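Careers > Current Openings > Parts Recovery > Sorting Associate (Electronics)

Sorting Associate, Electronics Recovery
Monti Reuse Center, Urnirport

The Monti Reuse Center invites applications for the position of Sorting Associate in its electronics recovery section. The section receives discarded household and office equipment, dismantles it, and separates the usable parts for repair shops and technical schools. The position is part-time, at 64 hours per month, and reports to the section supervisor, Nana Atinga.

The associate will work seated at a sorting table. Small parts such as circuit boards, motors and wire harnesses are brought to the table in paper-lined metal trays, and each part must be identified and placed in the correct plastic bin. Parts that cannot be identified are set aside for the supervisor. 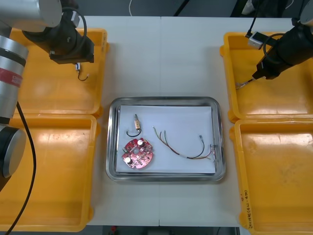 Accuracy is valued above speed. New associates are expected to reach a sorting accuracy of 95 percent by the end of the training period, which lasts 10 weeks and is paid at the full rate. Wires must be kept attached to their connectors wherever possible, and boards are to be handled by the edges. The paper lining is changed at the end of every batch.

Applicants should have:
- a high school diploma or equivalent
- good close vision, with or without glasses, and the ability to tell wire colors apart
- steady hands and patience with small objects
- basic written English for completing batch sheets

Previous experience in electronics is welcome but is not required. Applicants who have completed the Tudent bench skills course may ask to have the training period shortened.

Shifts begin at 8:30 a.m. or 1:00 p.m. Gloves, eye protection and an adjustable chair are provided. Appointments will begin in November.

A letter of interest and a current resume should be delivered to the front office of the Center or submitted through the careers page. Shortlisted applicants will be invited to a short practical exercise in sorting mixed parts.

Comments (3)

nusa_reader: Is the afternoon shift open to students? My classes end at noon.

Monti Careers: Yes, provided the applicant already holds a diploma. Please state the preferred shift in your letter.

p.h.: Applied last year, the practical took me half an hour. Bring your reading glasses.

Contact the Careers Office | © Monti Reuse Center | Back to top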